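Folding Methods for Household Textiles: Storage Volume and Crease Retention
Danica Bednárik and Radoslava Brabec
Stulbridge Textile Care Program, Project Report

3. Materials

The test set was drawn from the Jirance household lot and included bath towels, cotton tops and denim trousers. All items were washed with the same detergent and line dried. Towels were kept in the set as the control item. They have no seams across the body and fold the same way from either face.

4. Folding procedure

4.1 Towels

The towel was laid flat and smoothed from the center outward. It was folded in half lengthwise, then in half again across the width, to give a rectangular panel. Edges were aligned by hand to within 5 mm. Where the towel had a woven band, the band was kept parallel to the short edge — this gave a reference line for checking skew.

A green board was used as the folding surface. Garments were kept apart from the towels in a flattened cardboard box, with the pink item folded and the dark blue denim beside it. 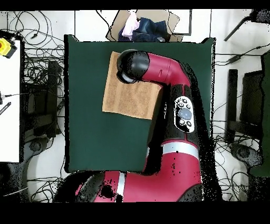 4.2 Garments

Tops were folded in thirds toward the back panel, then in half. Denim was folded leg over leg and then in thirds from the hem. Denim needed a second pass in most trials, as the waistband pushed the top layer out of line.

5. Measurement

Each folded item was placed under a flat 2,000 g load for 9 minutes. Height was read at the four corners and averaged. Creases were graded from 0 to 5 after unfolding, with both authors grading separately. Grades that differed by 2 or more were repeated.

6. Limits of the method

Corner height is a poor measure for denim — the rivets and waistband raise one side. A center reading should be added before the Miromport lot is tested in January.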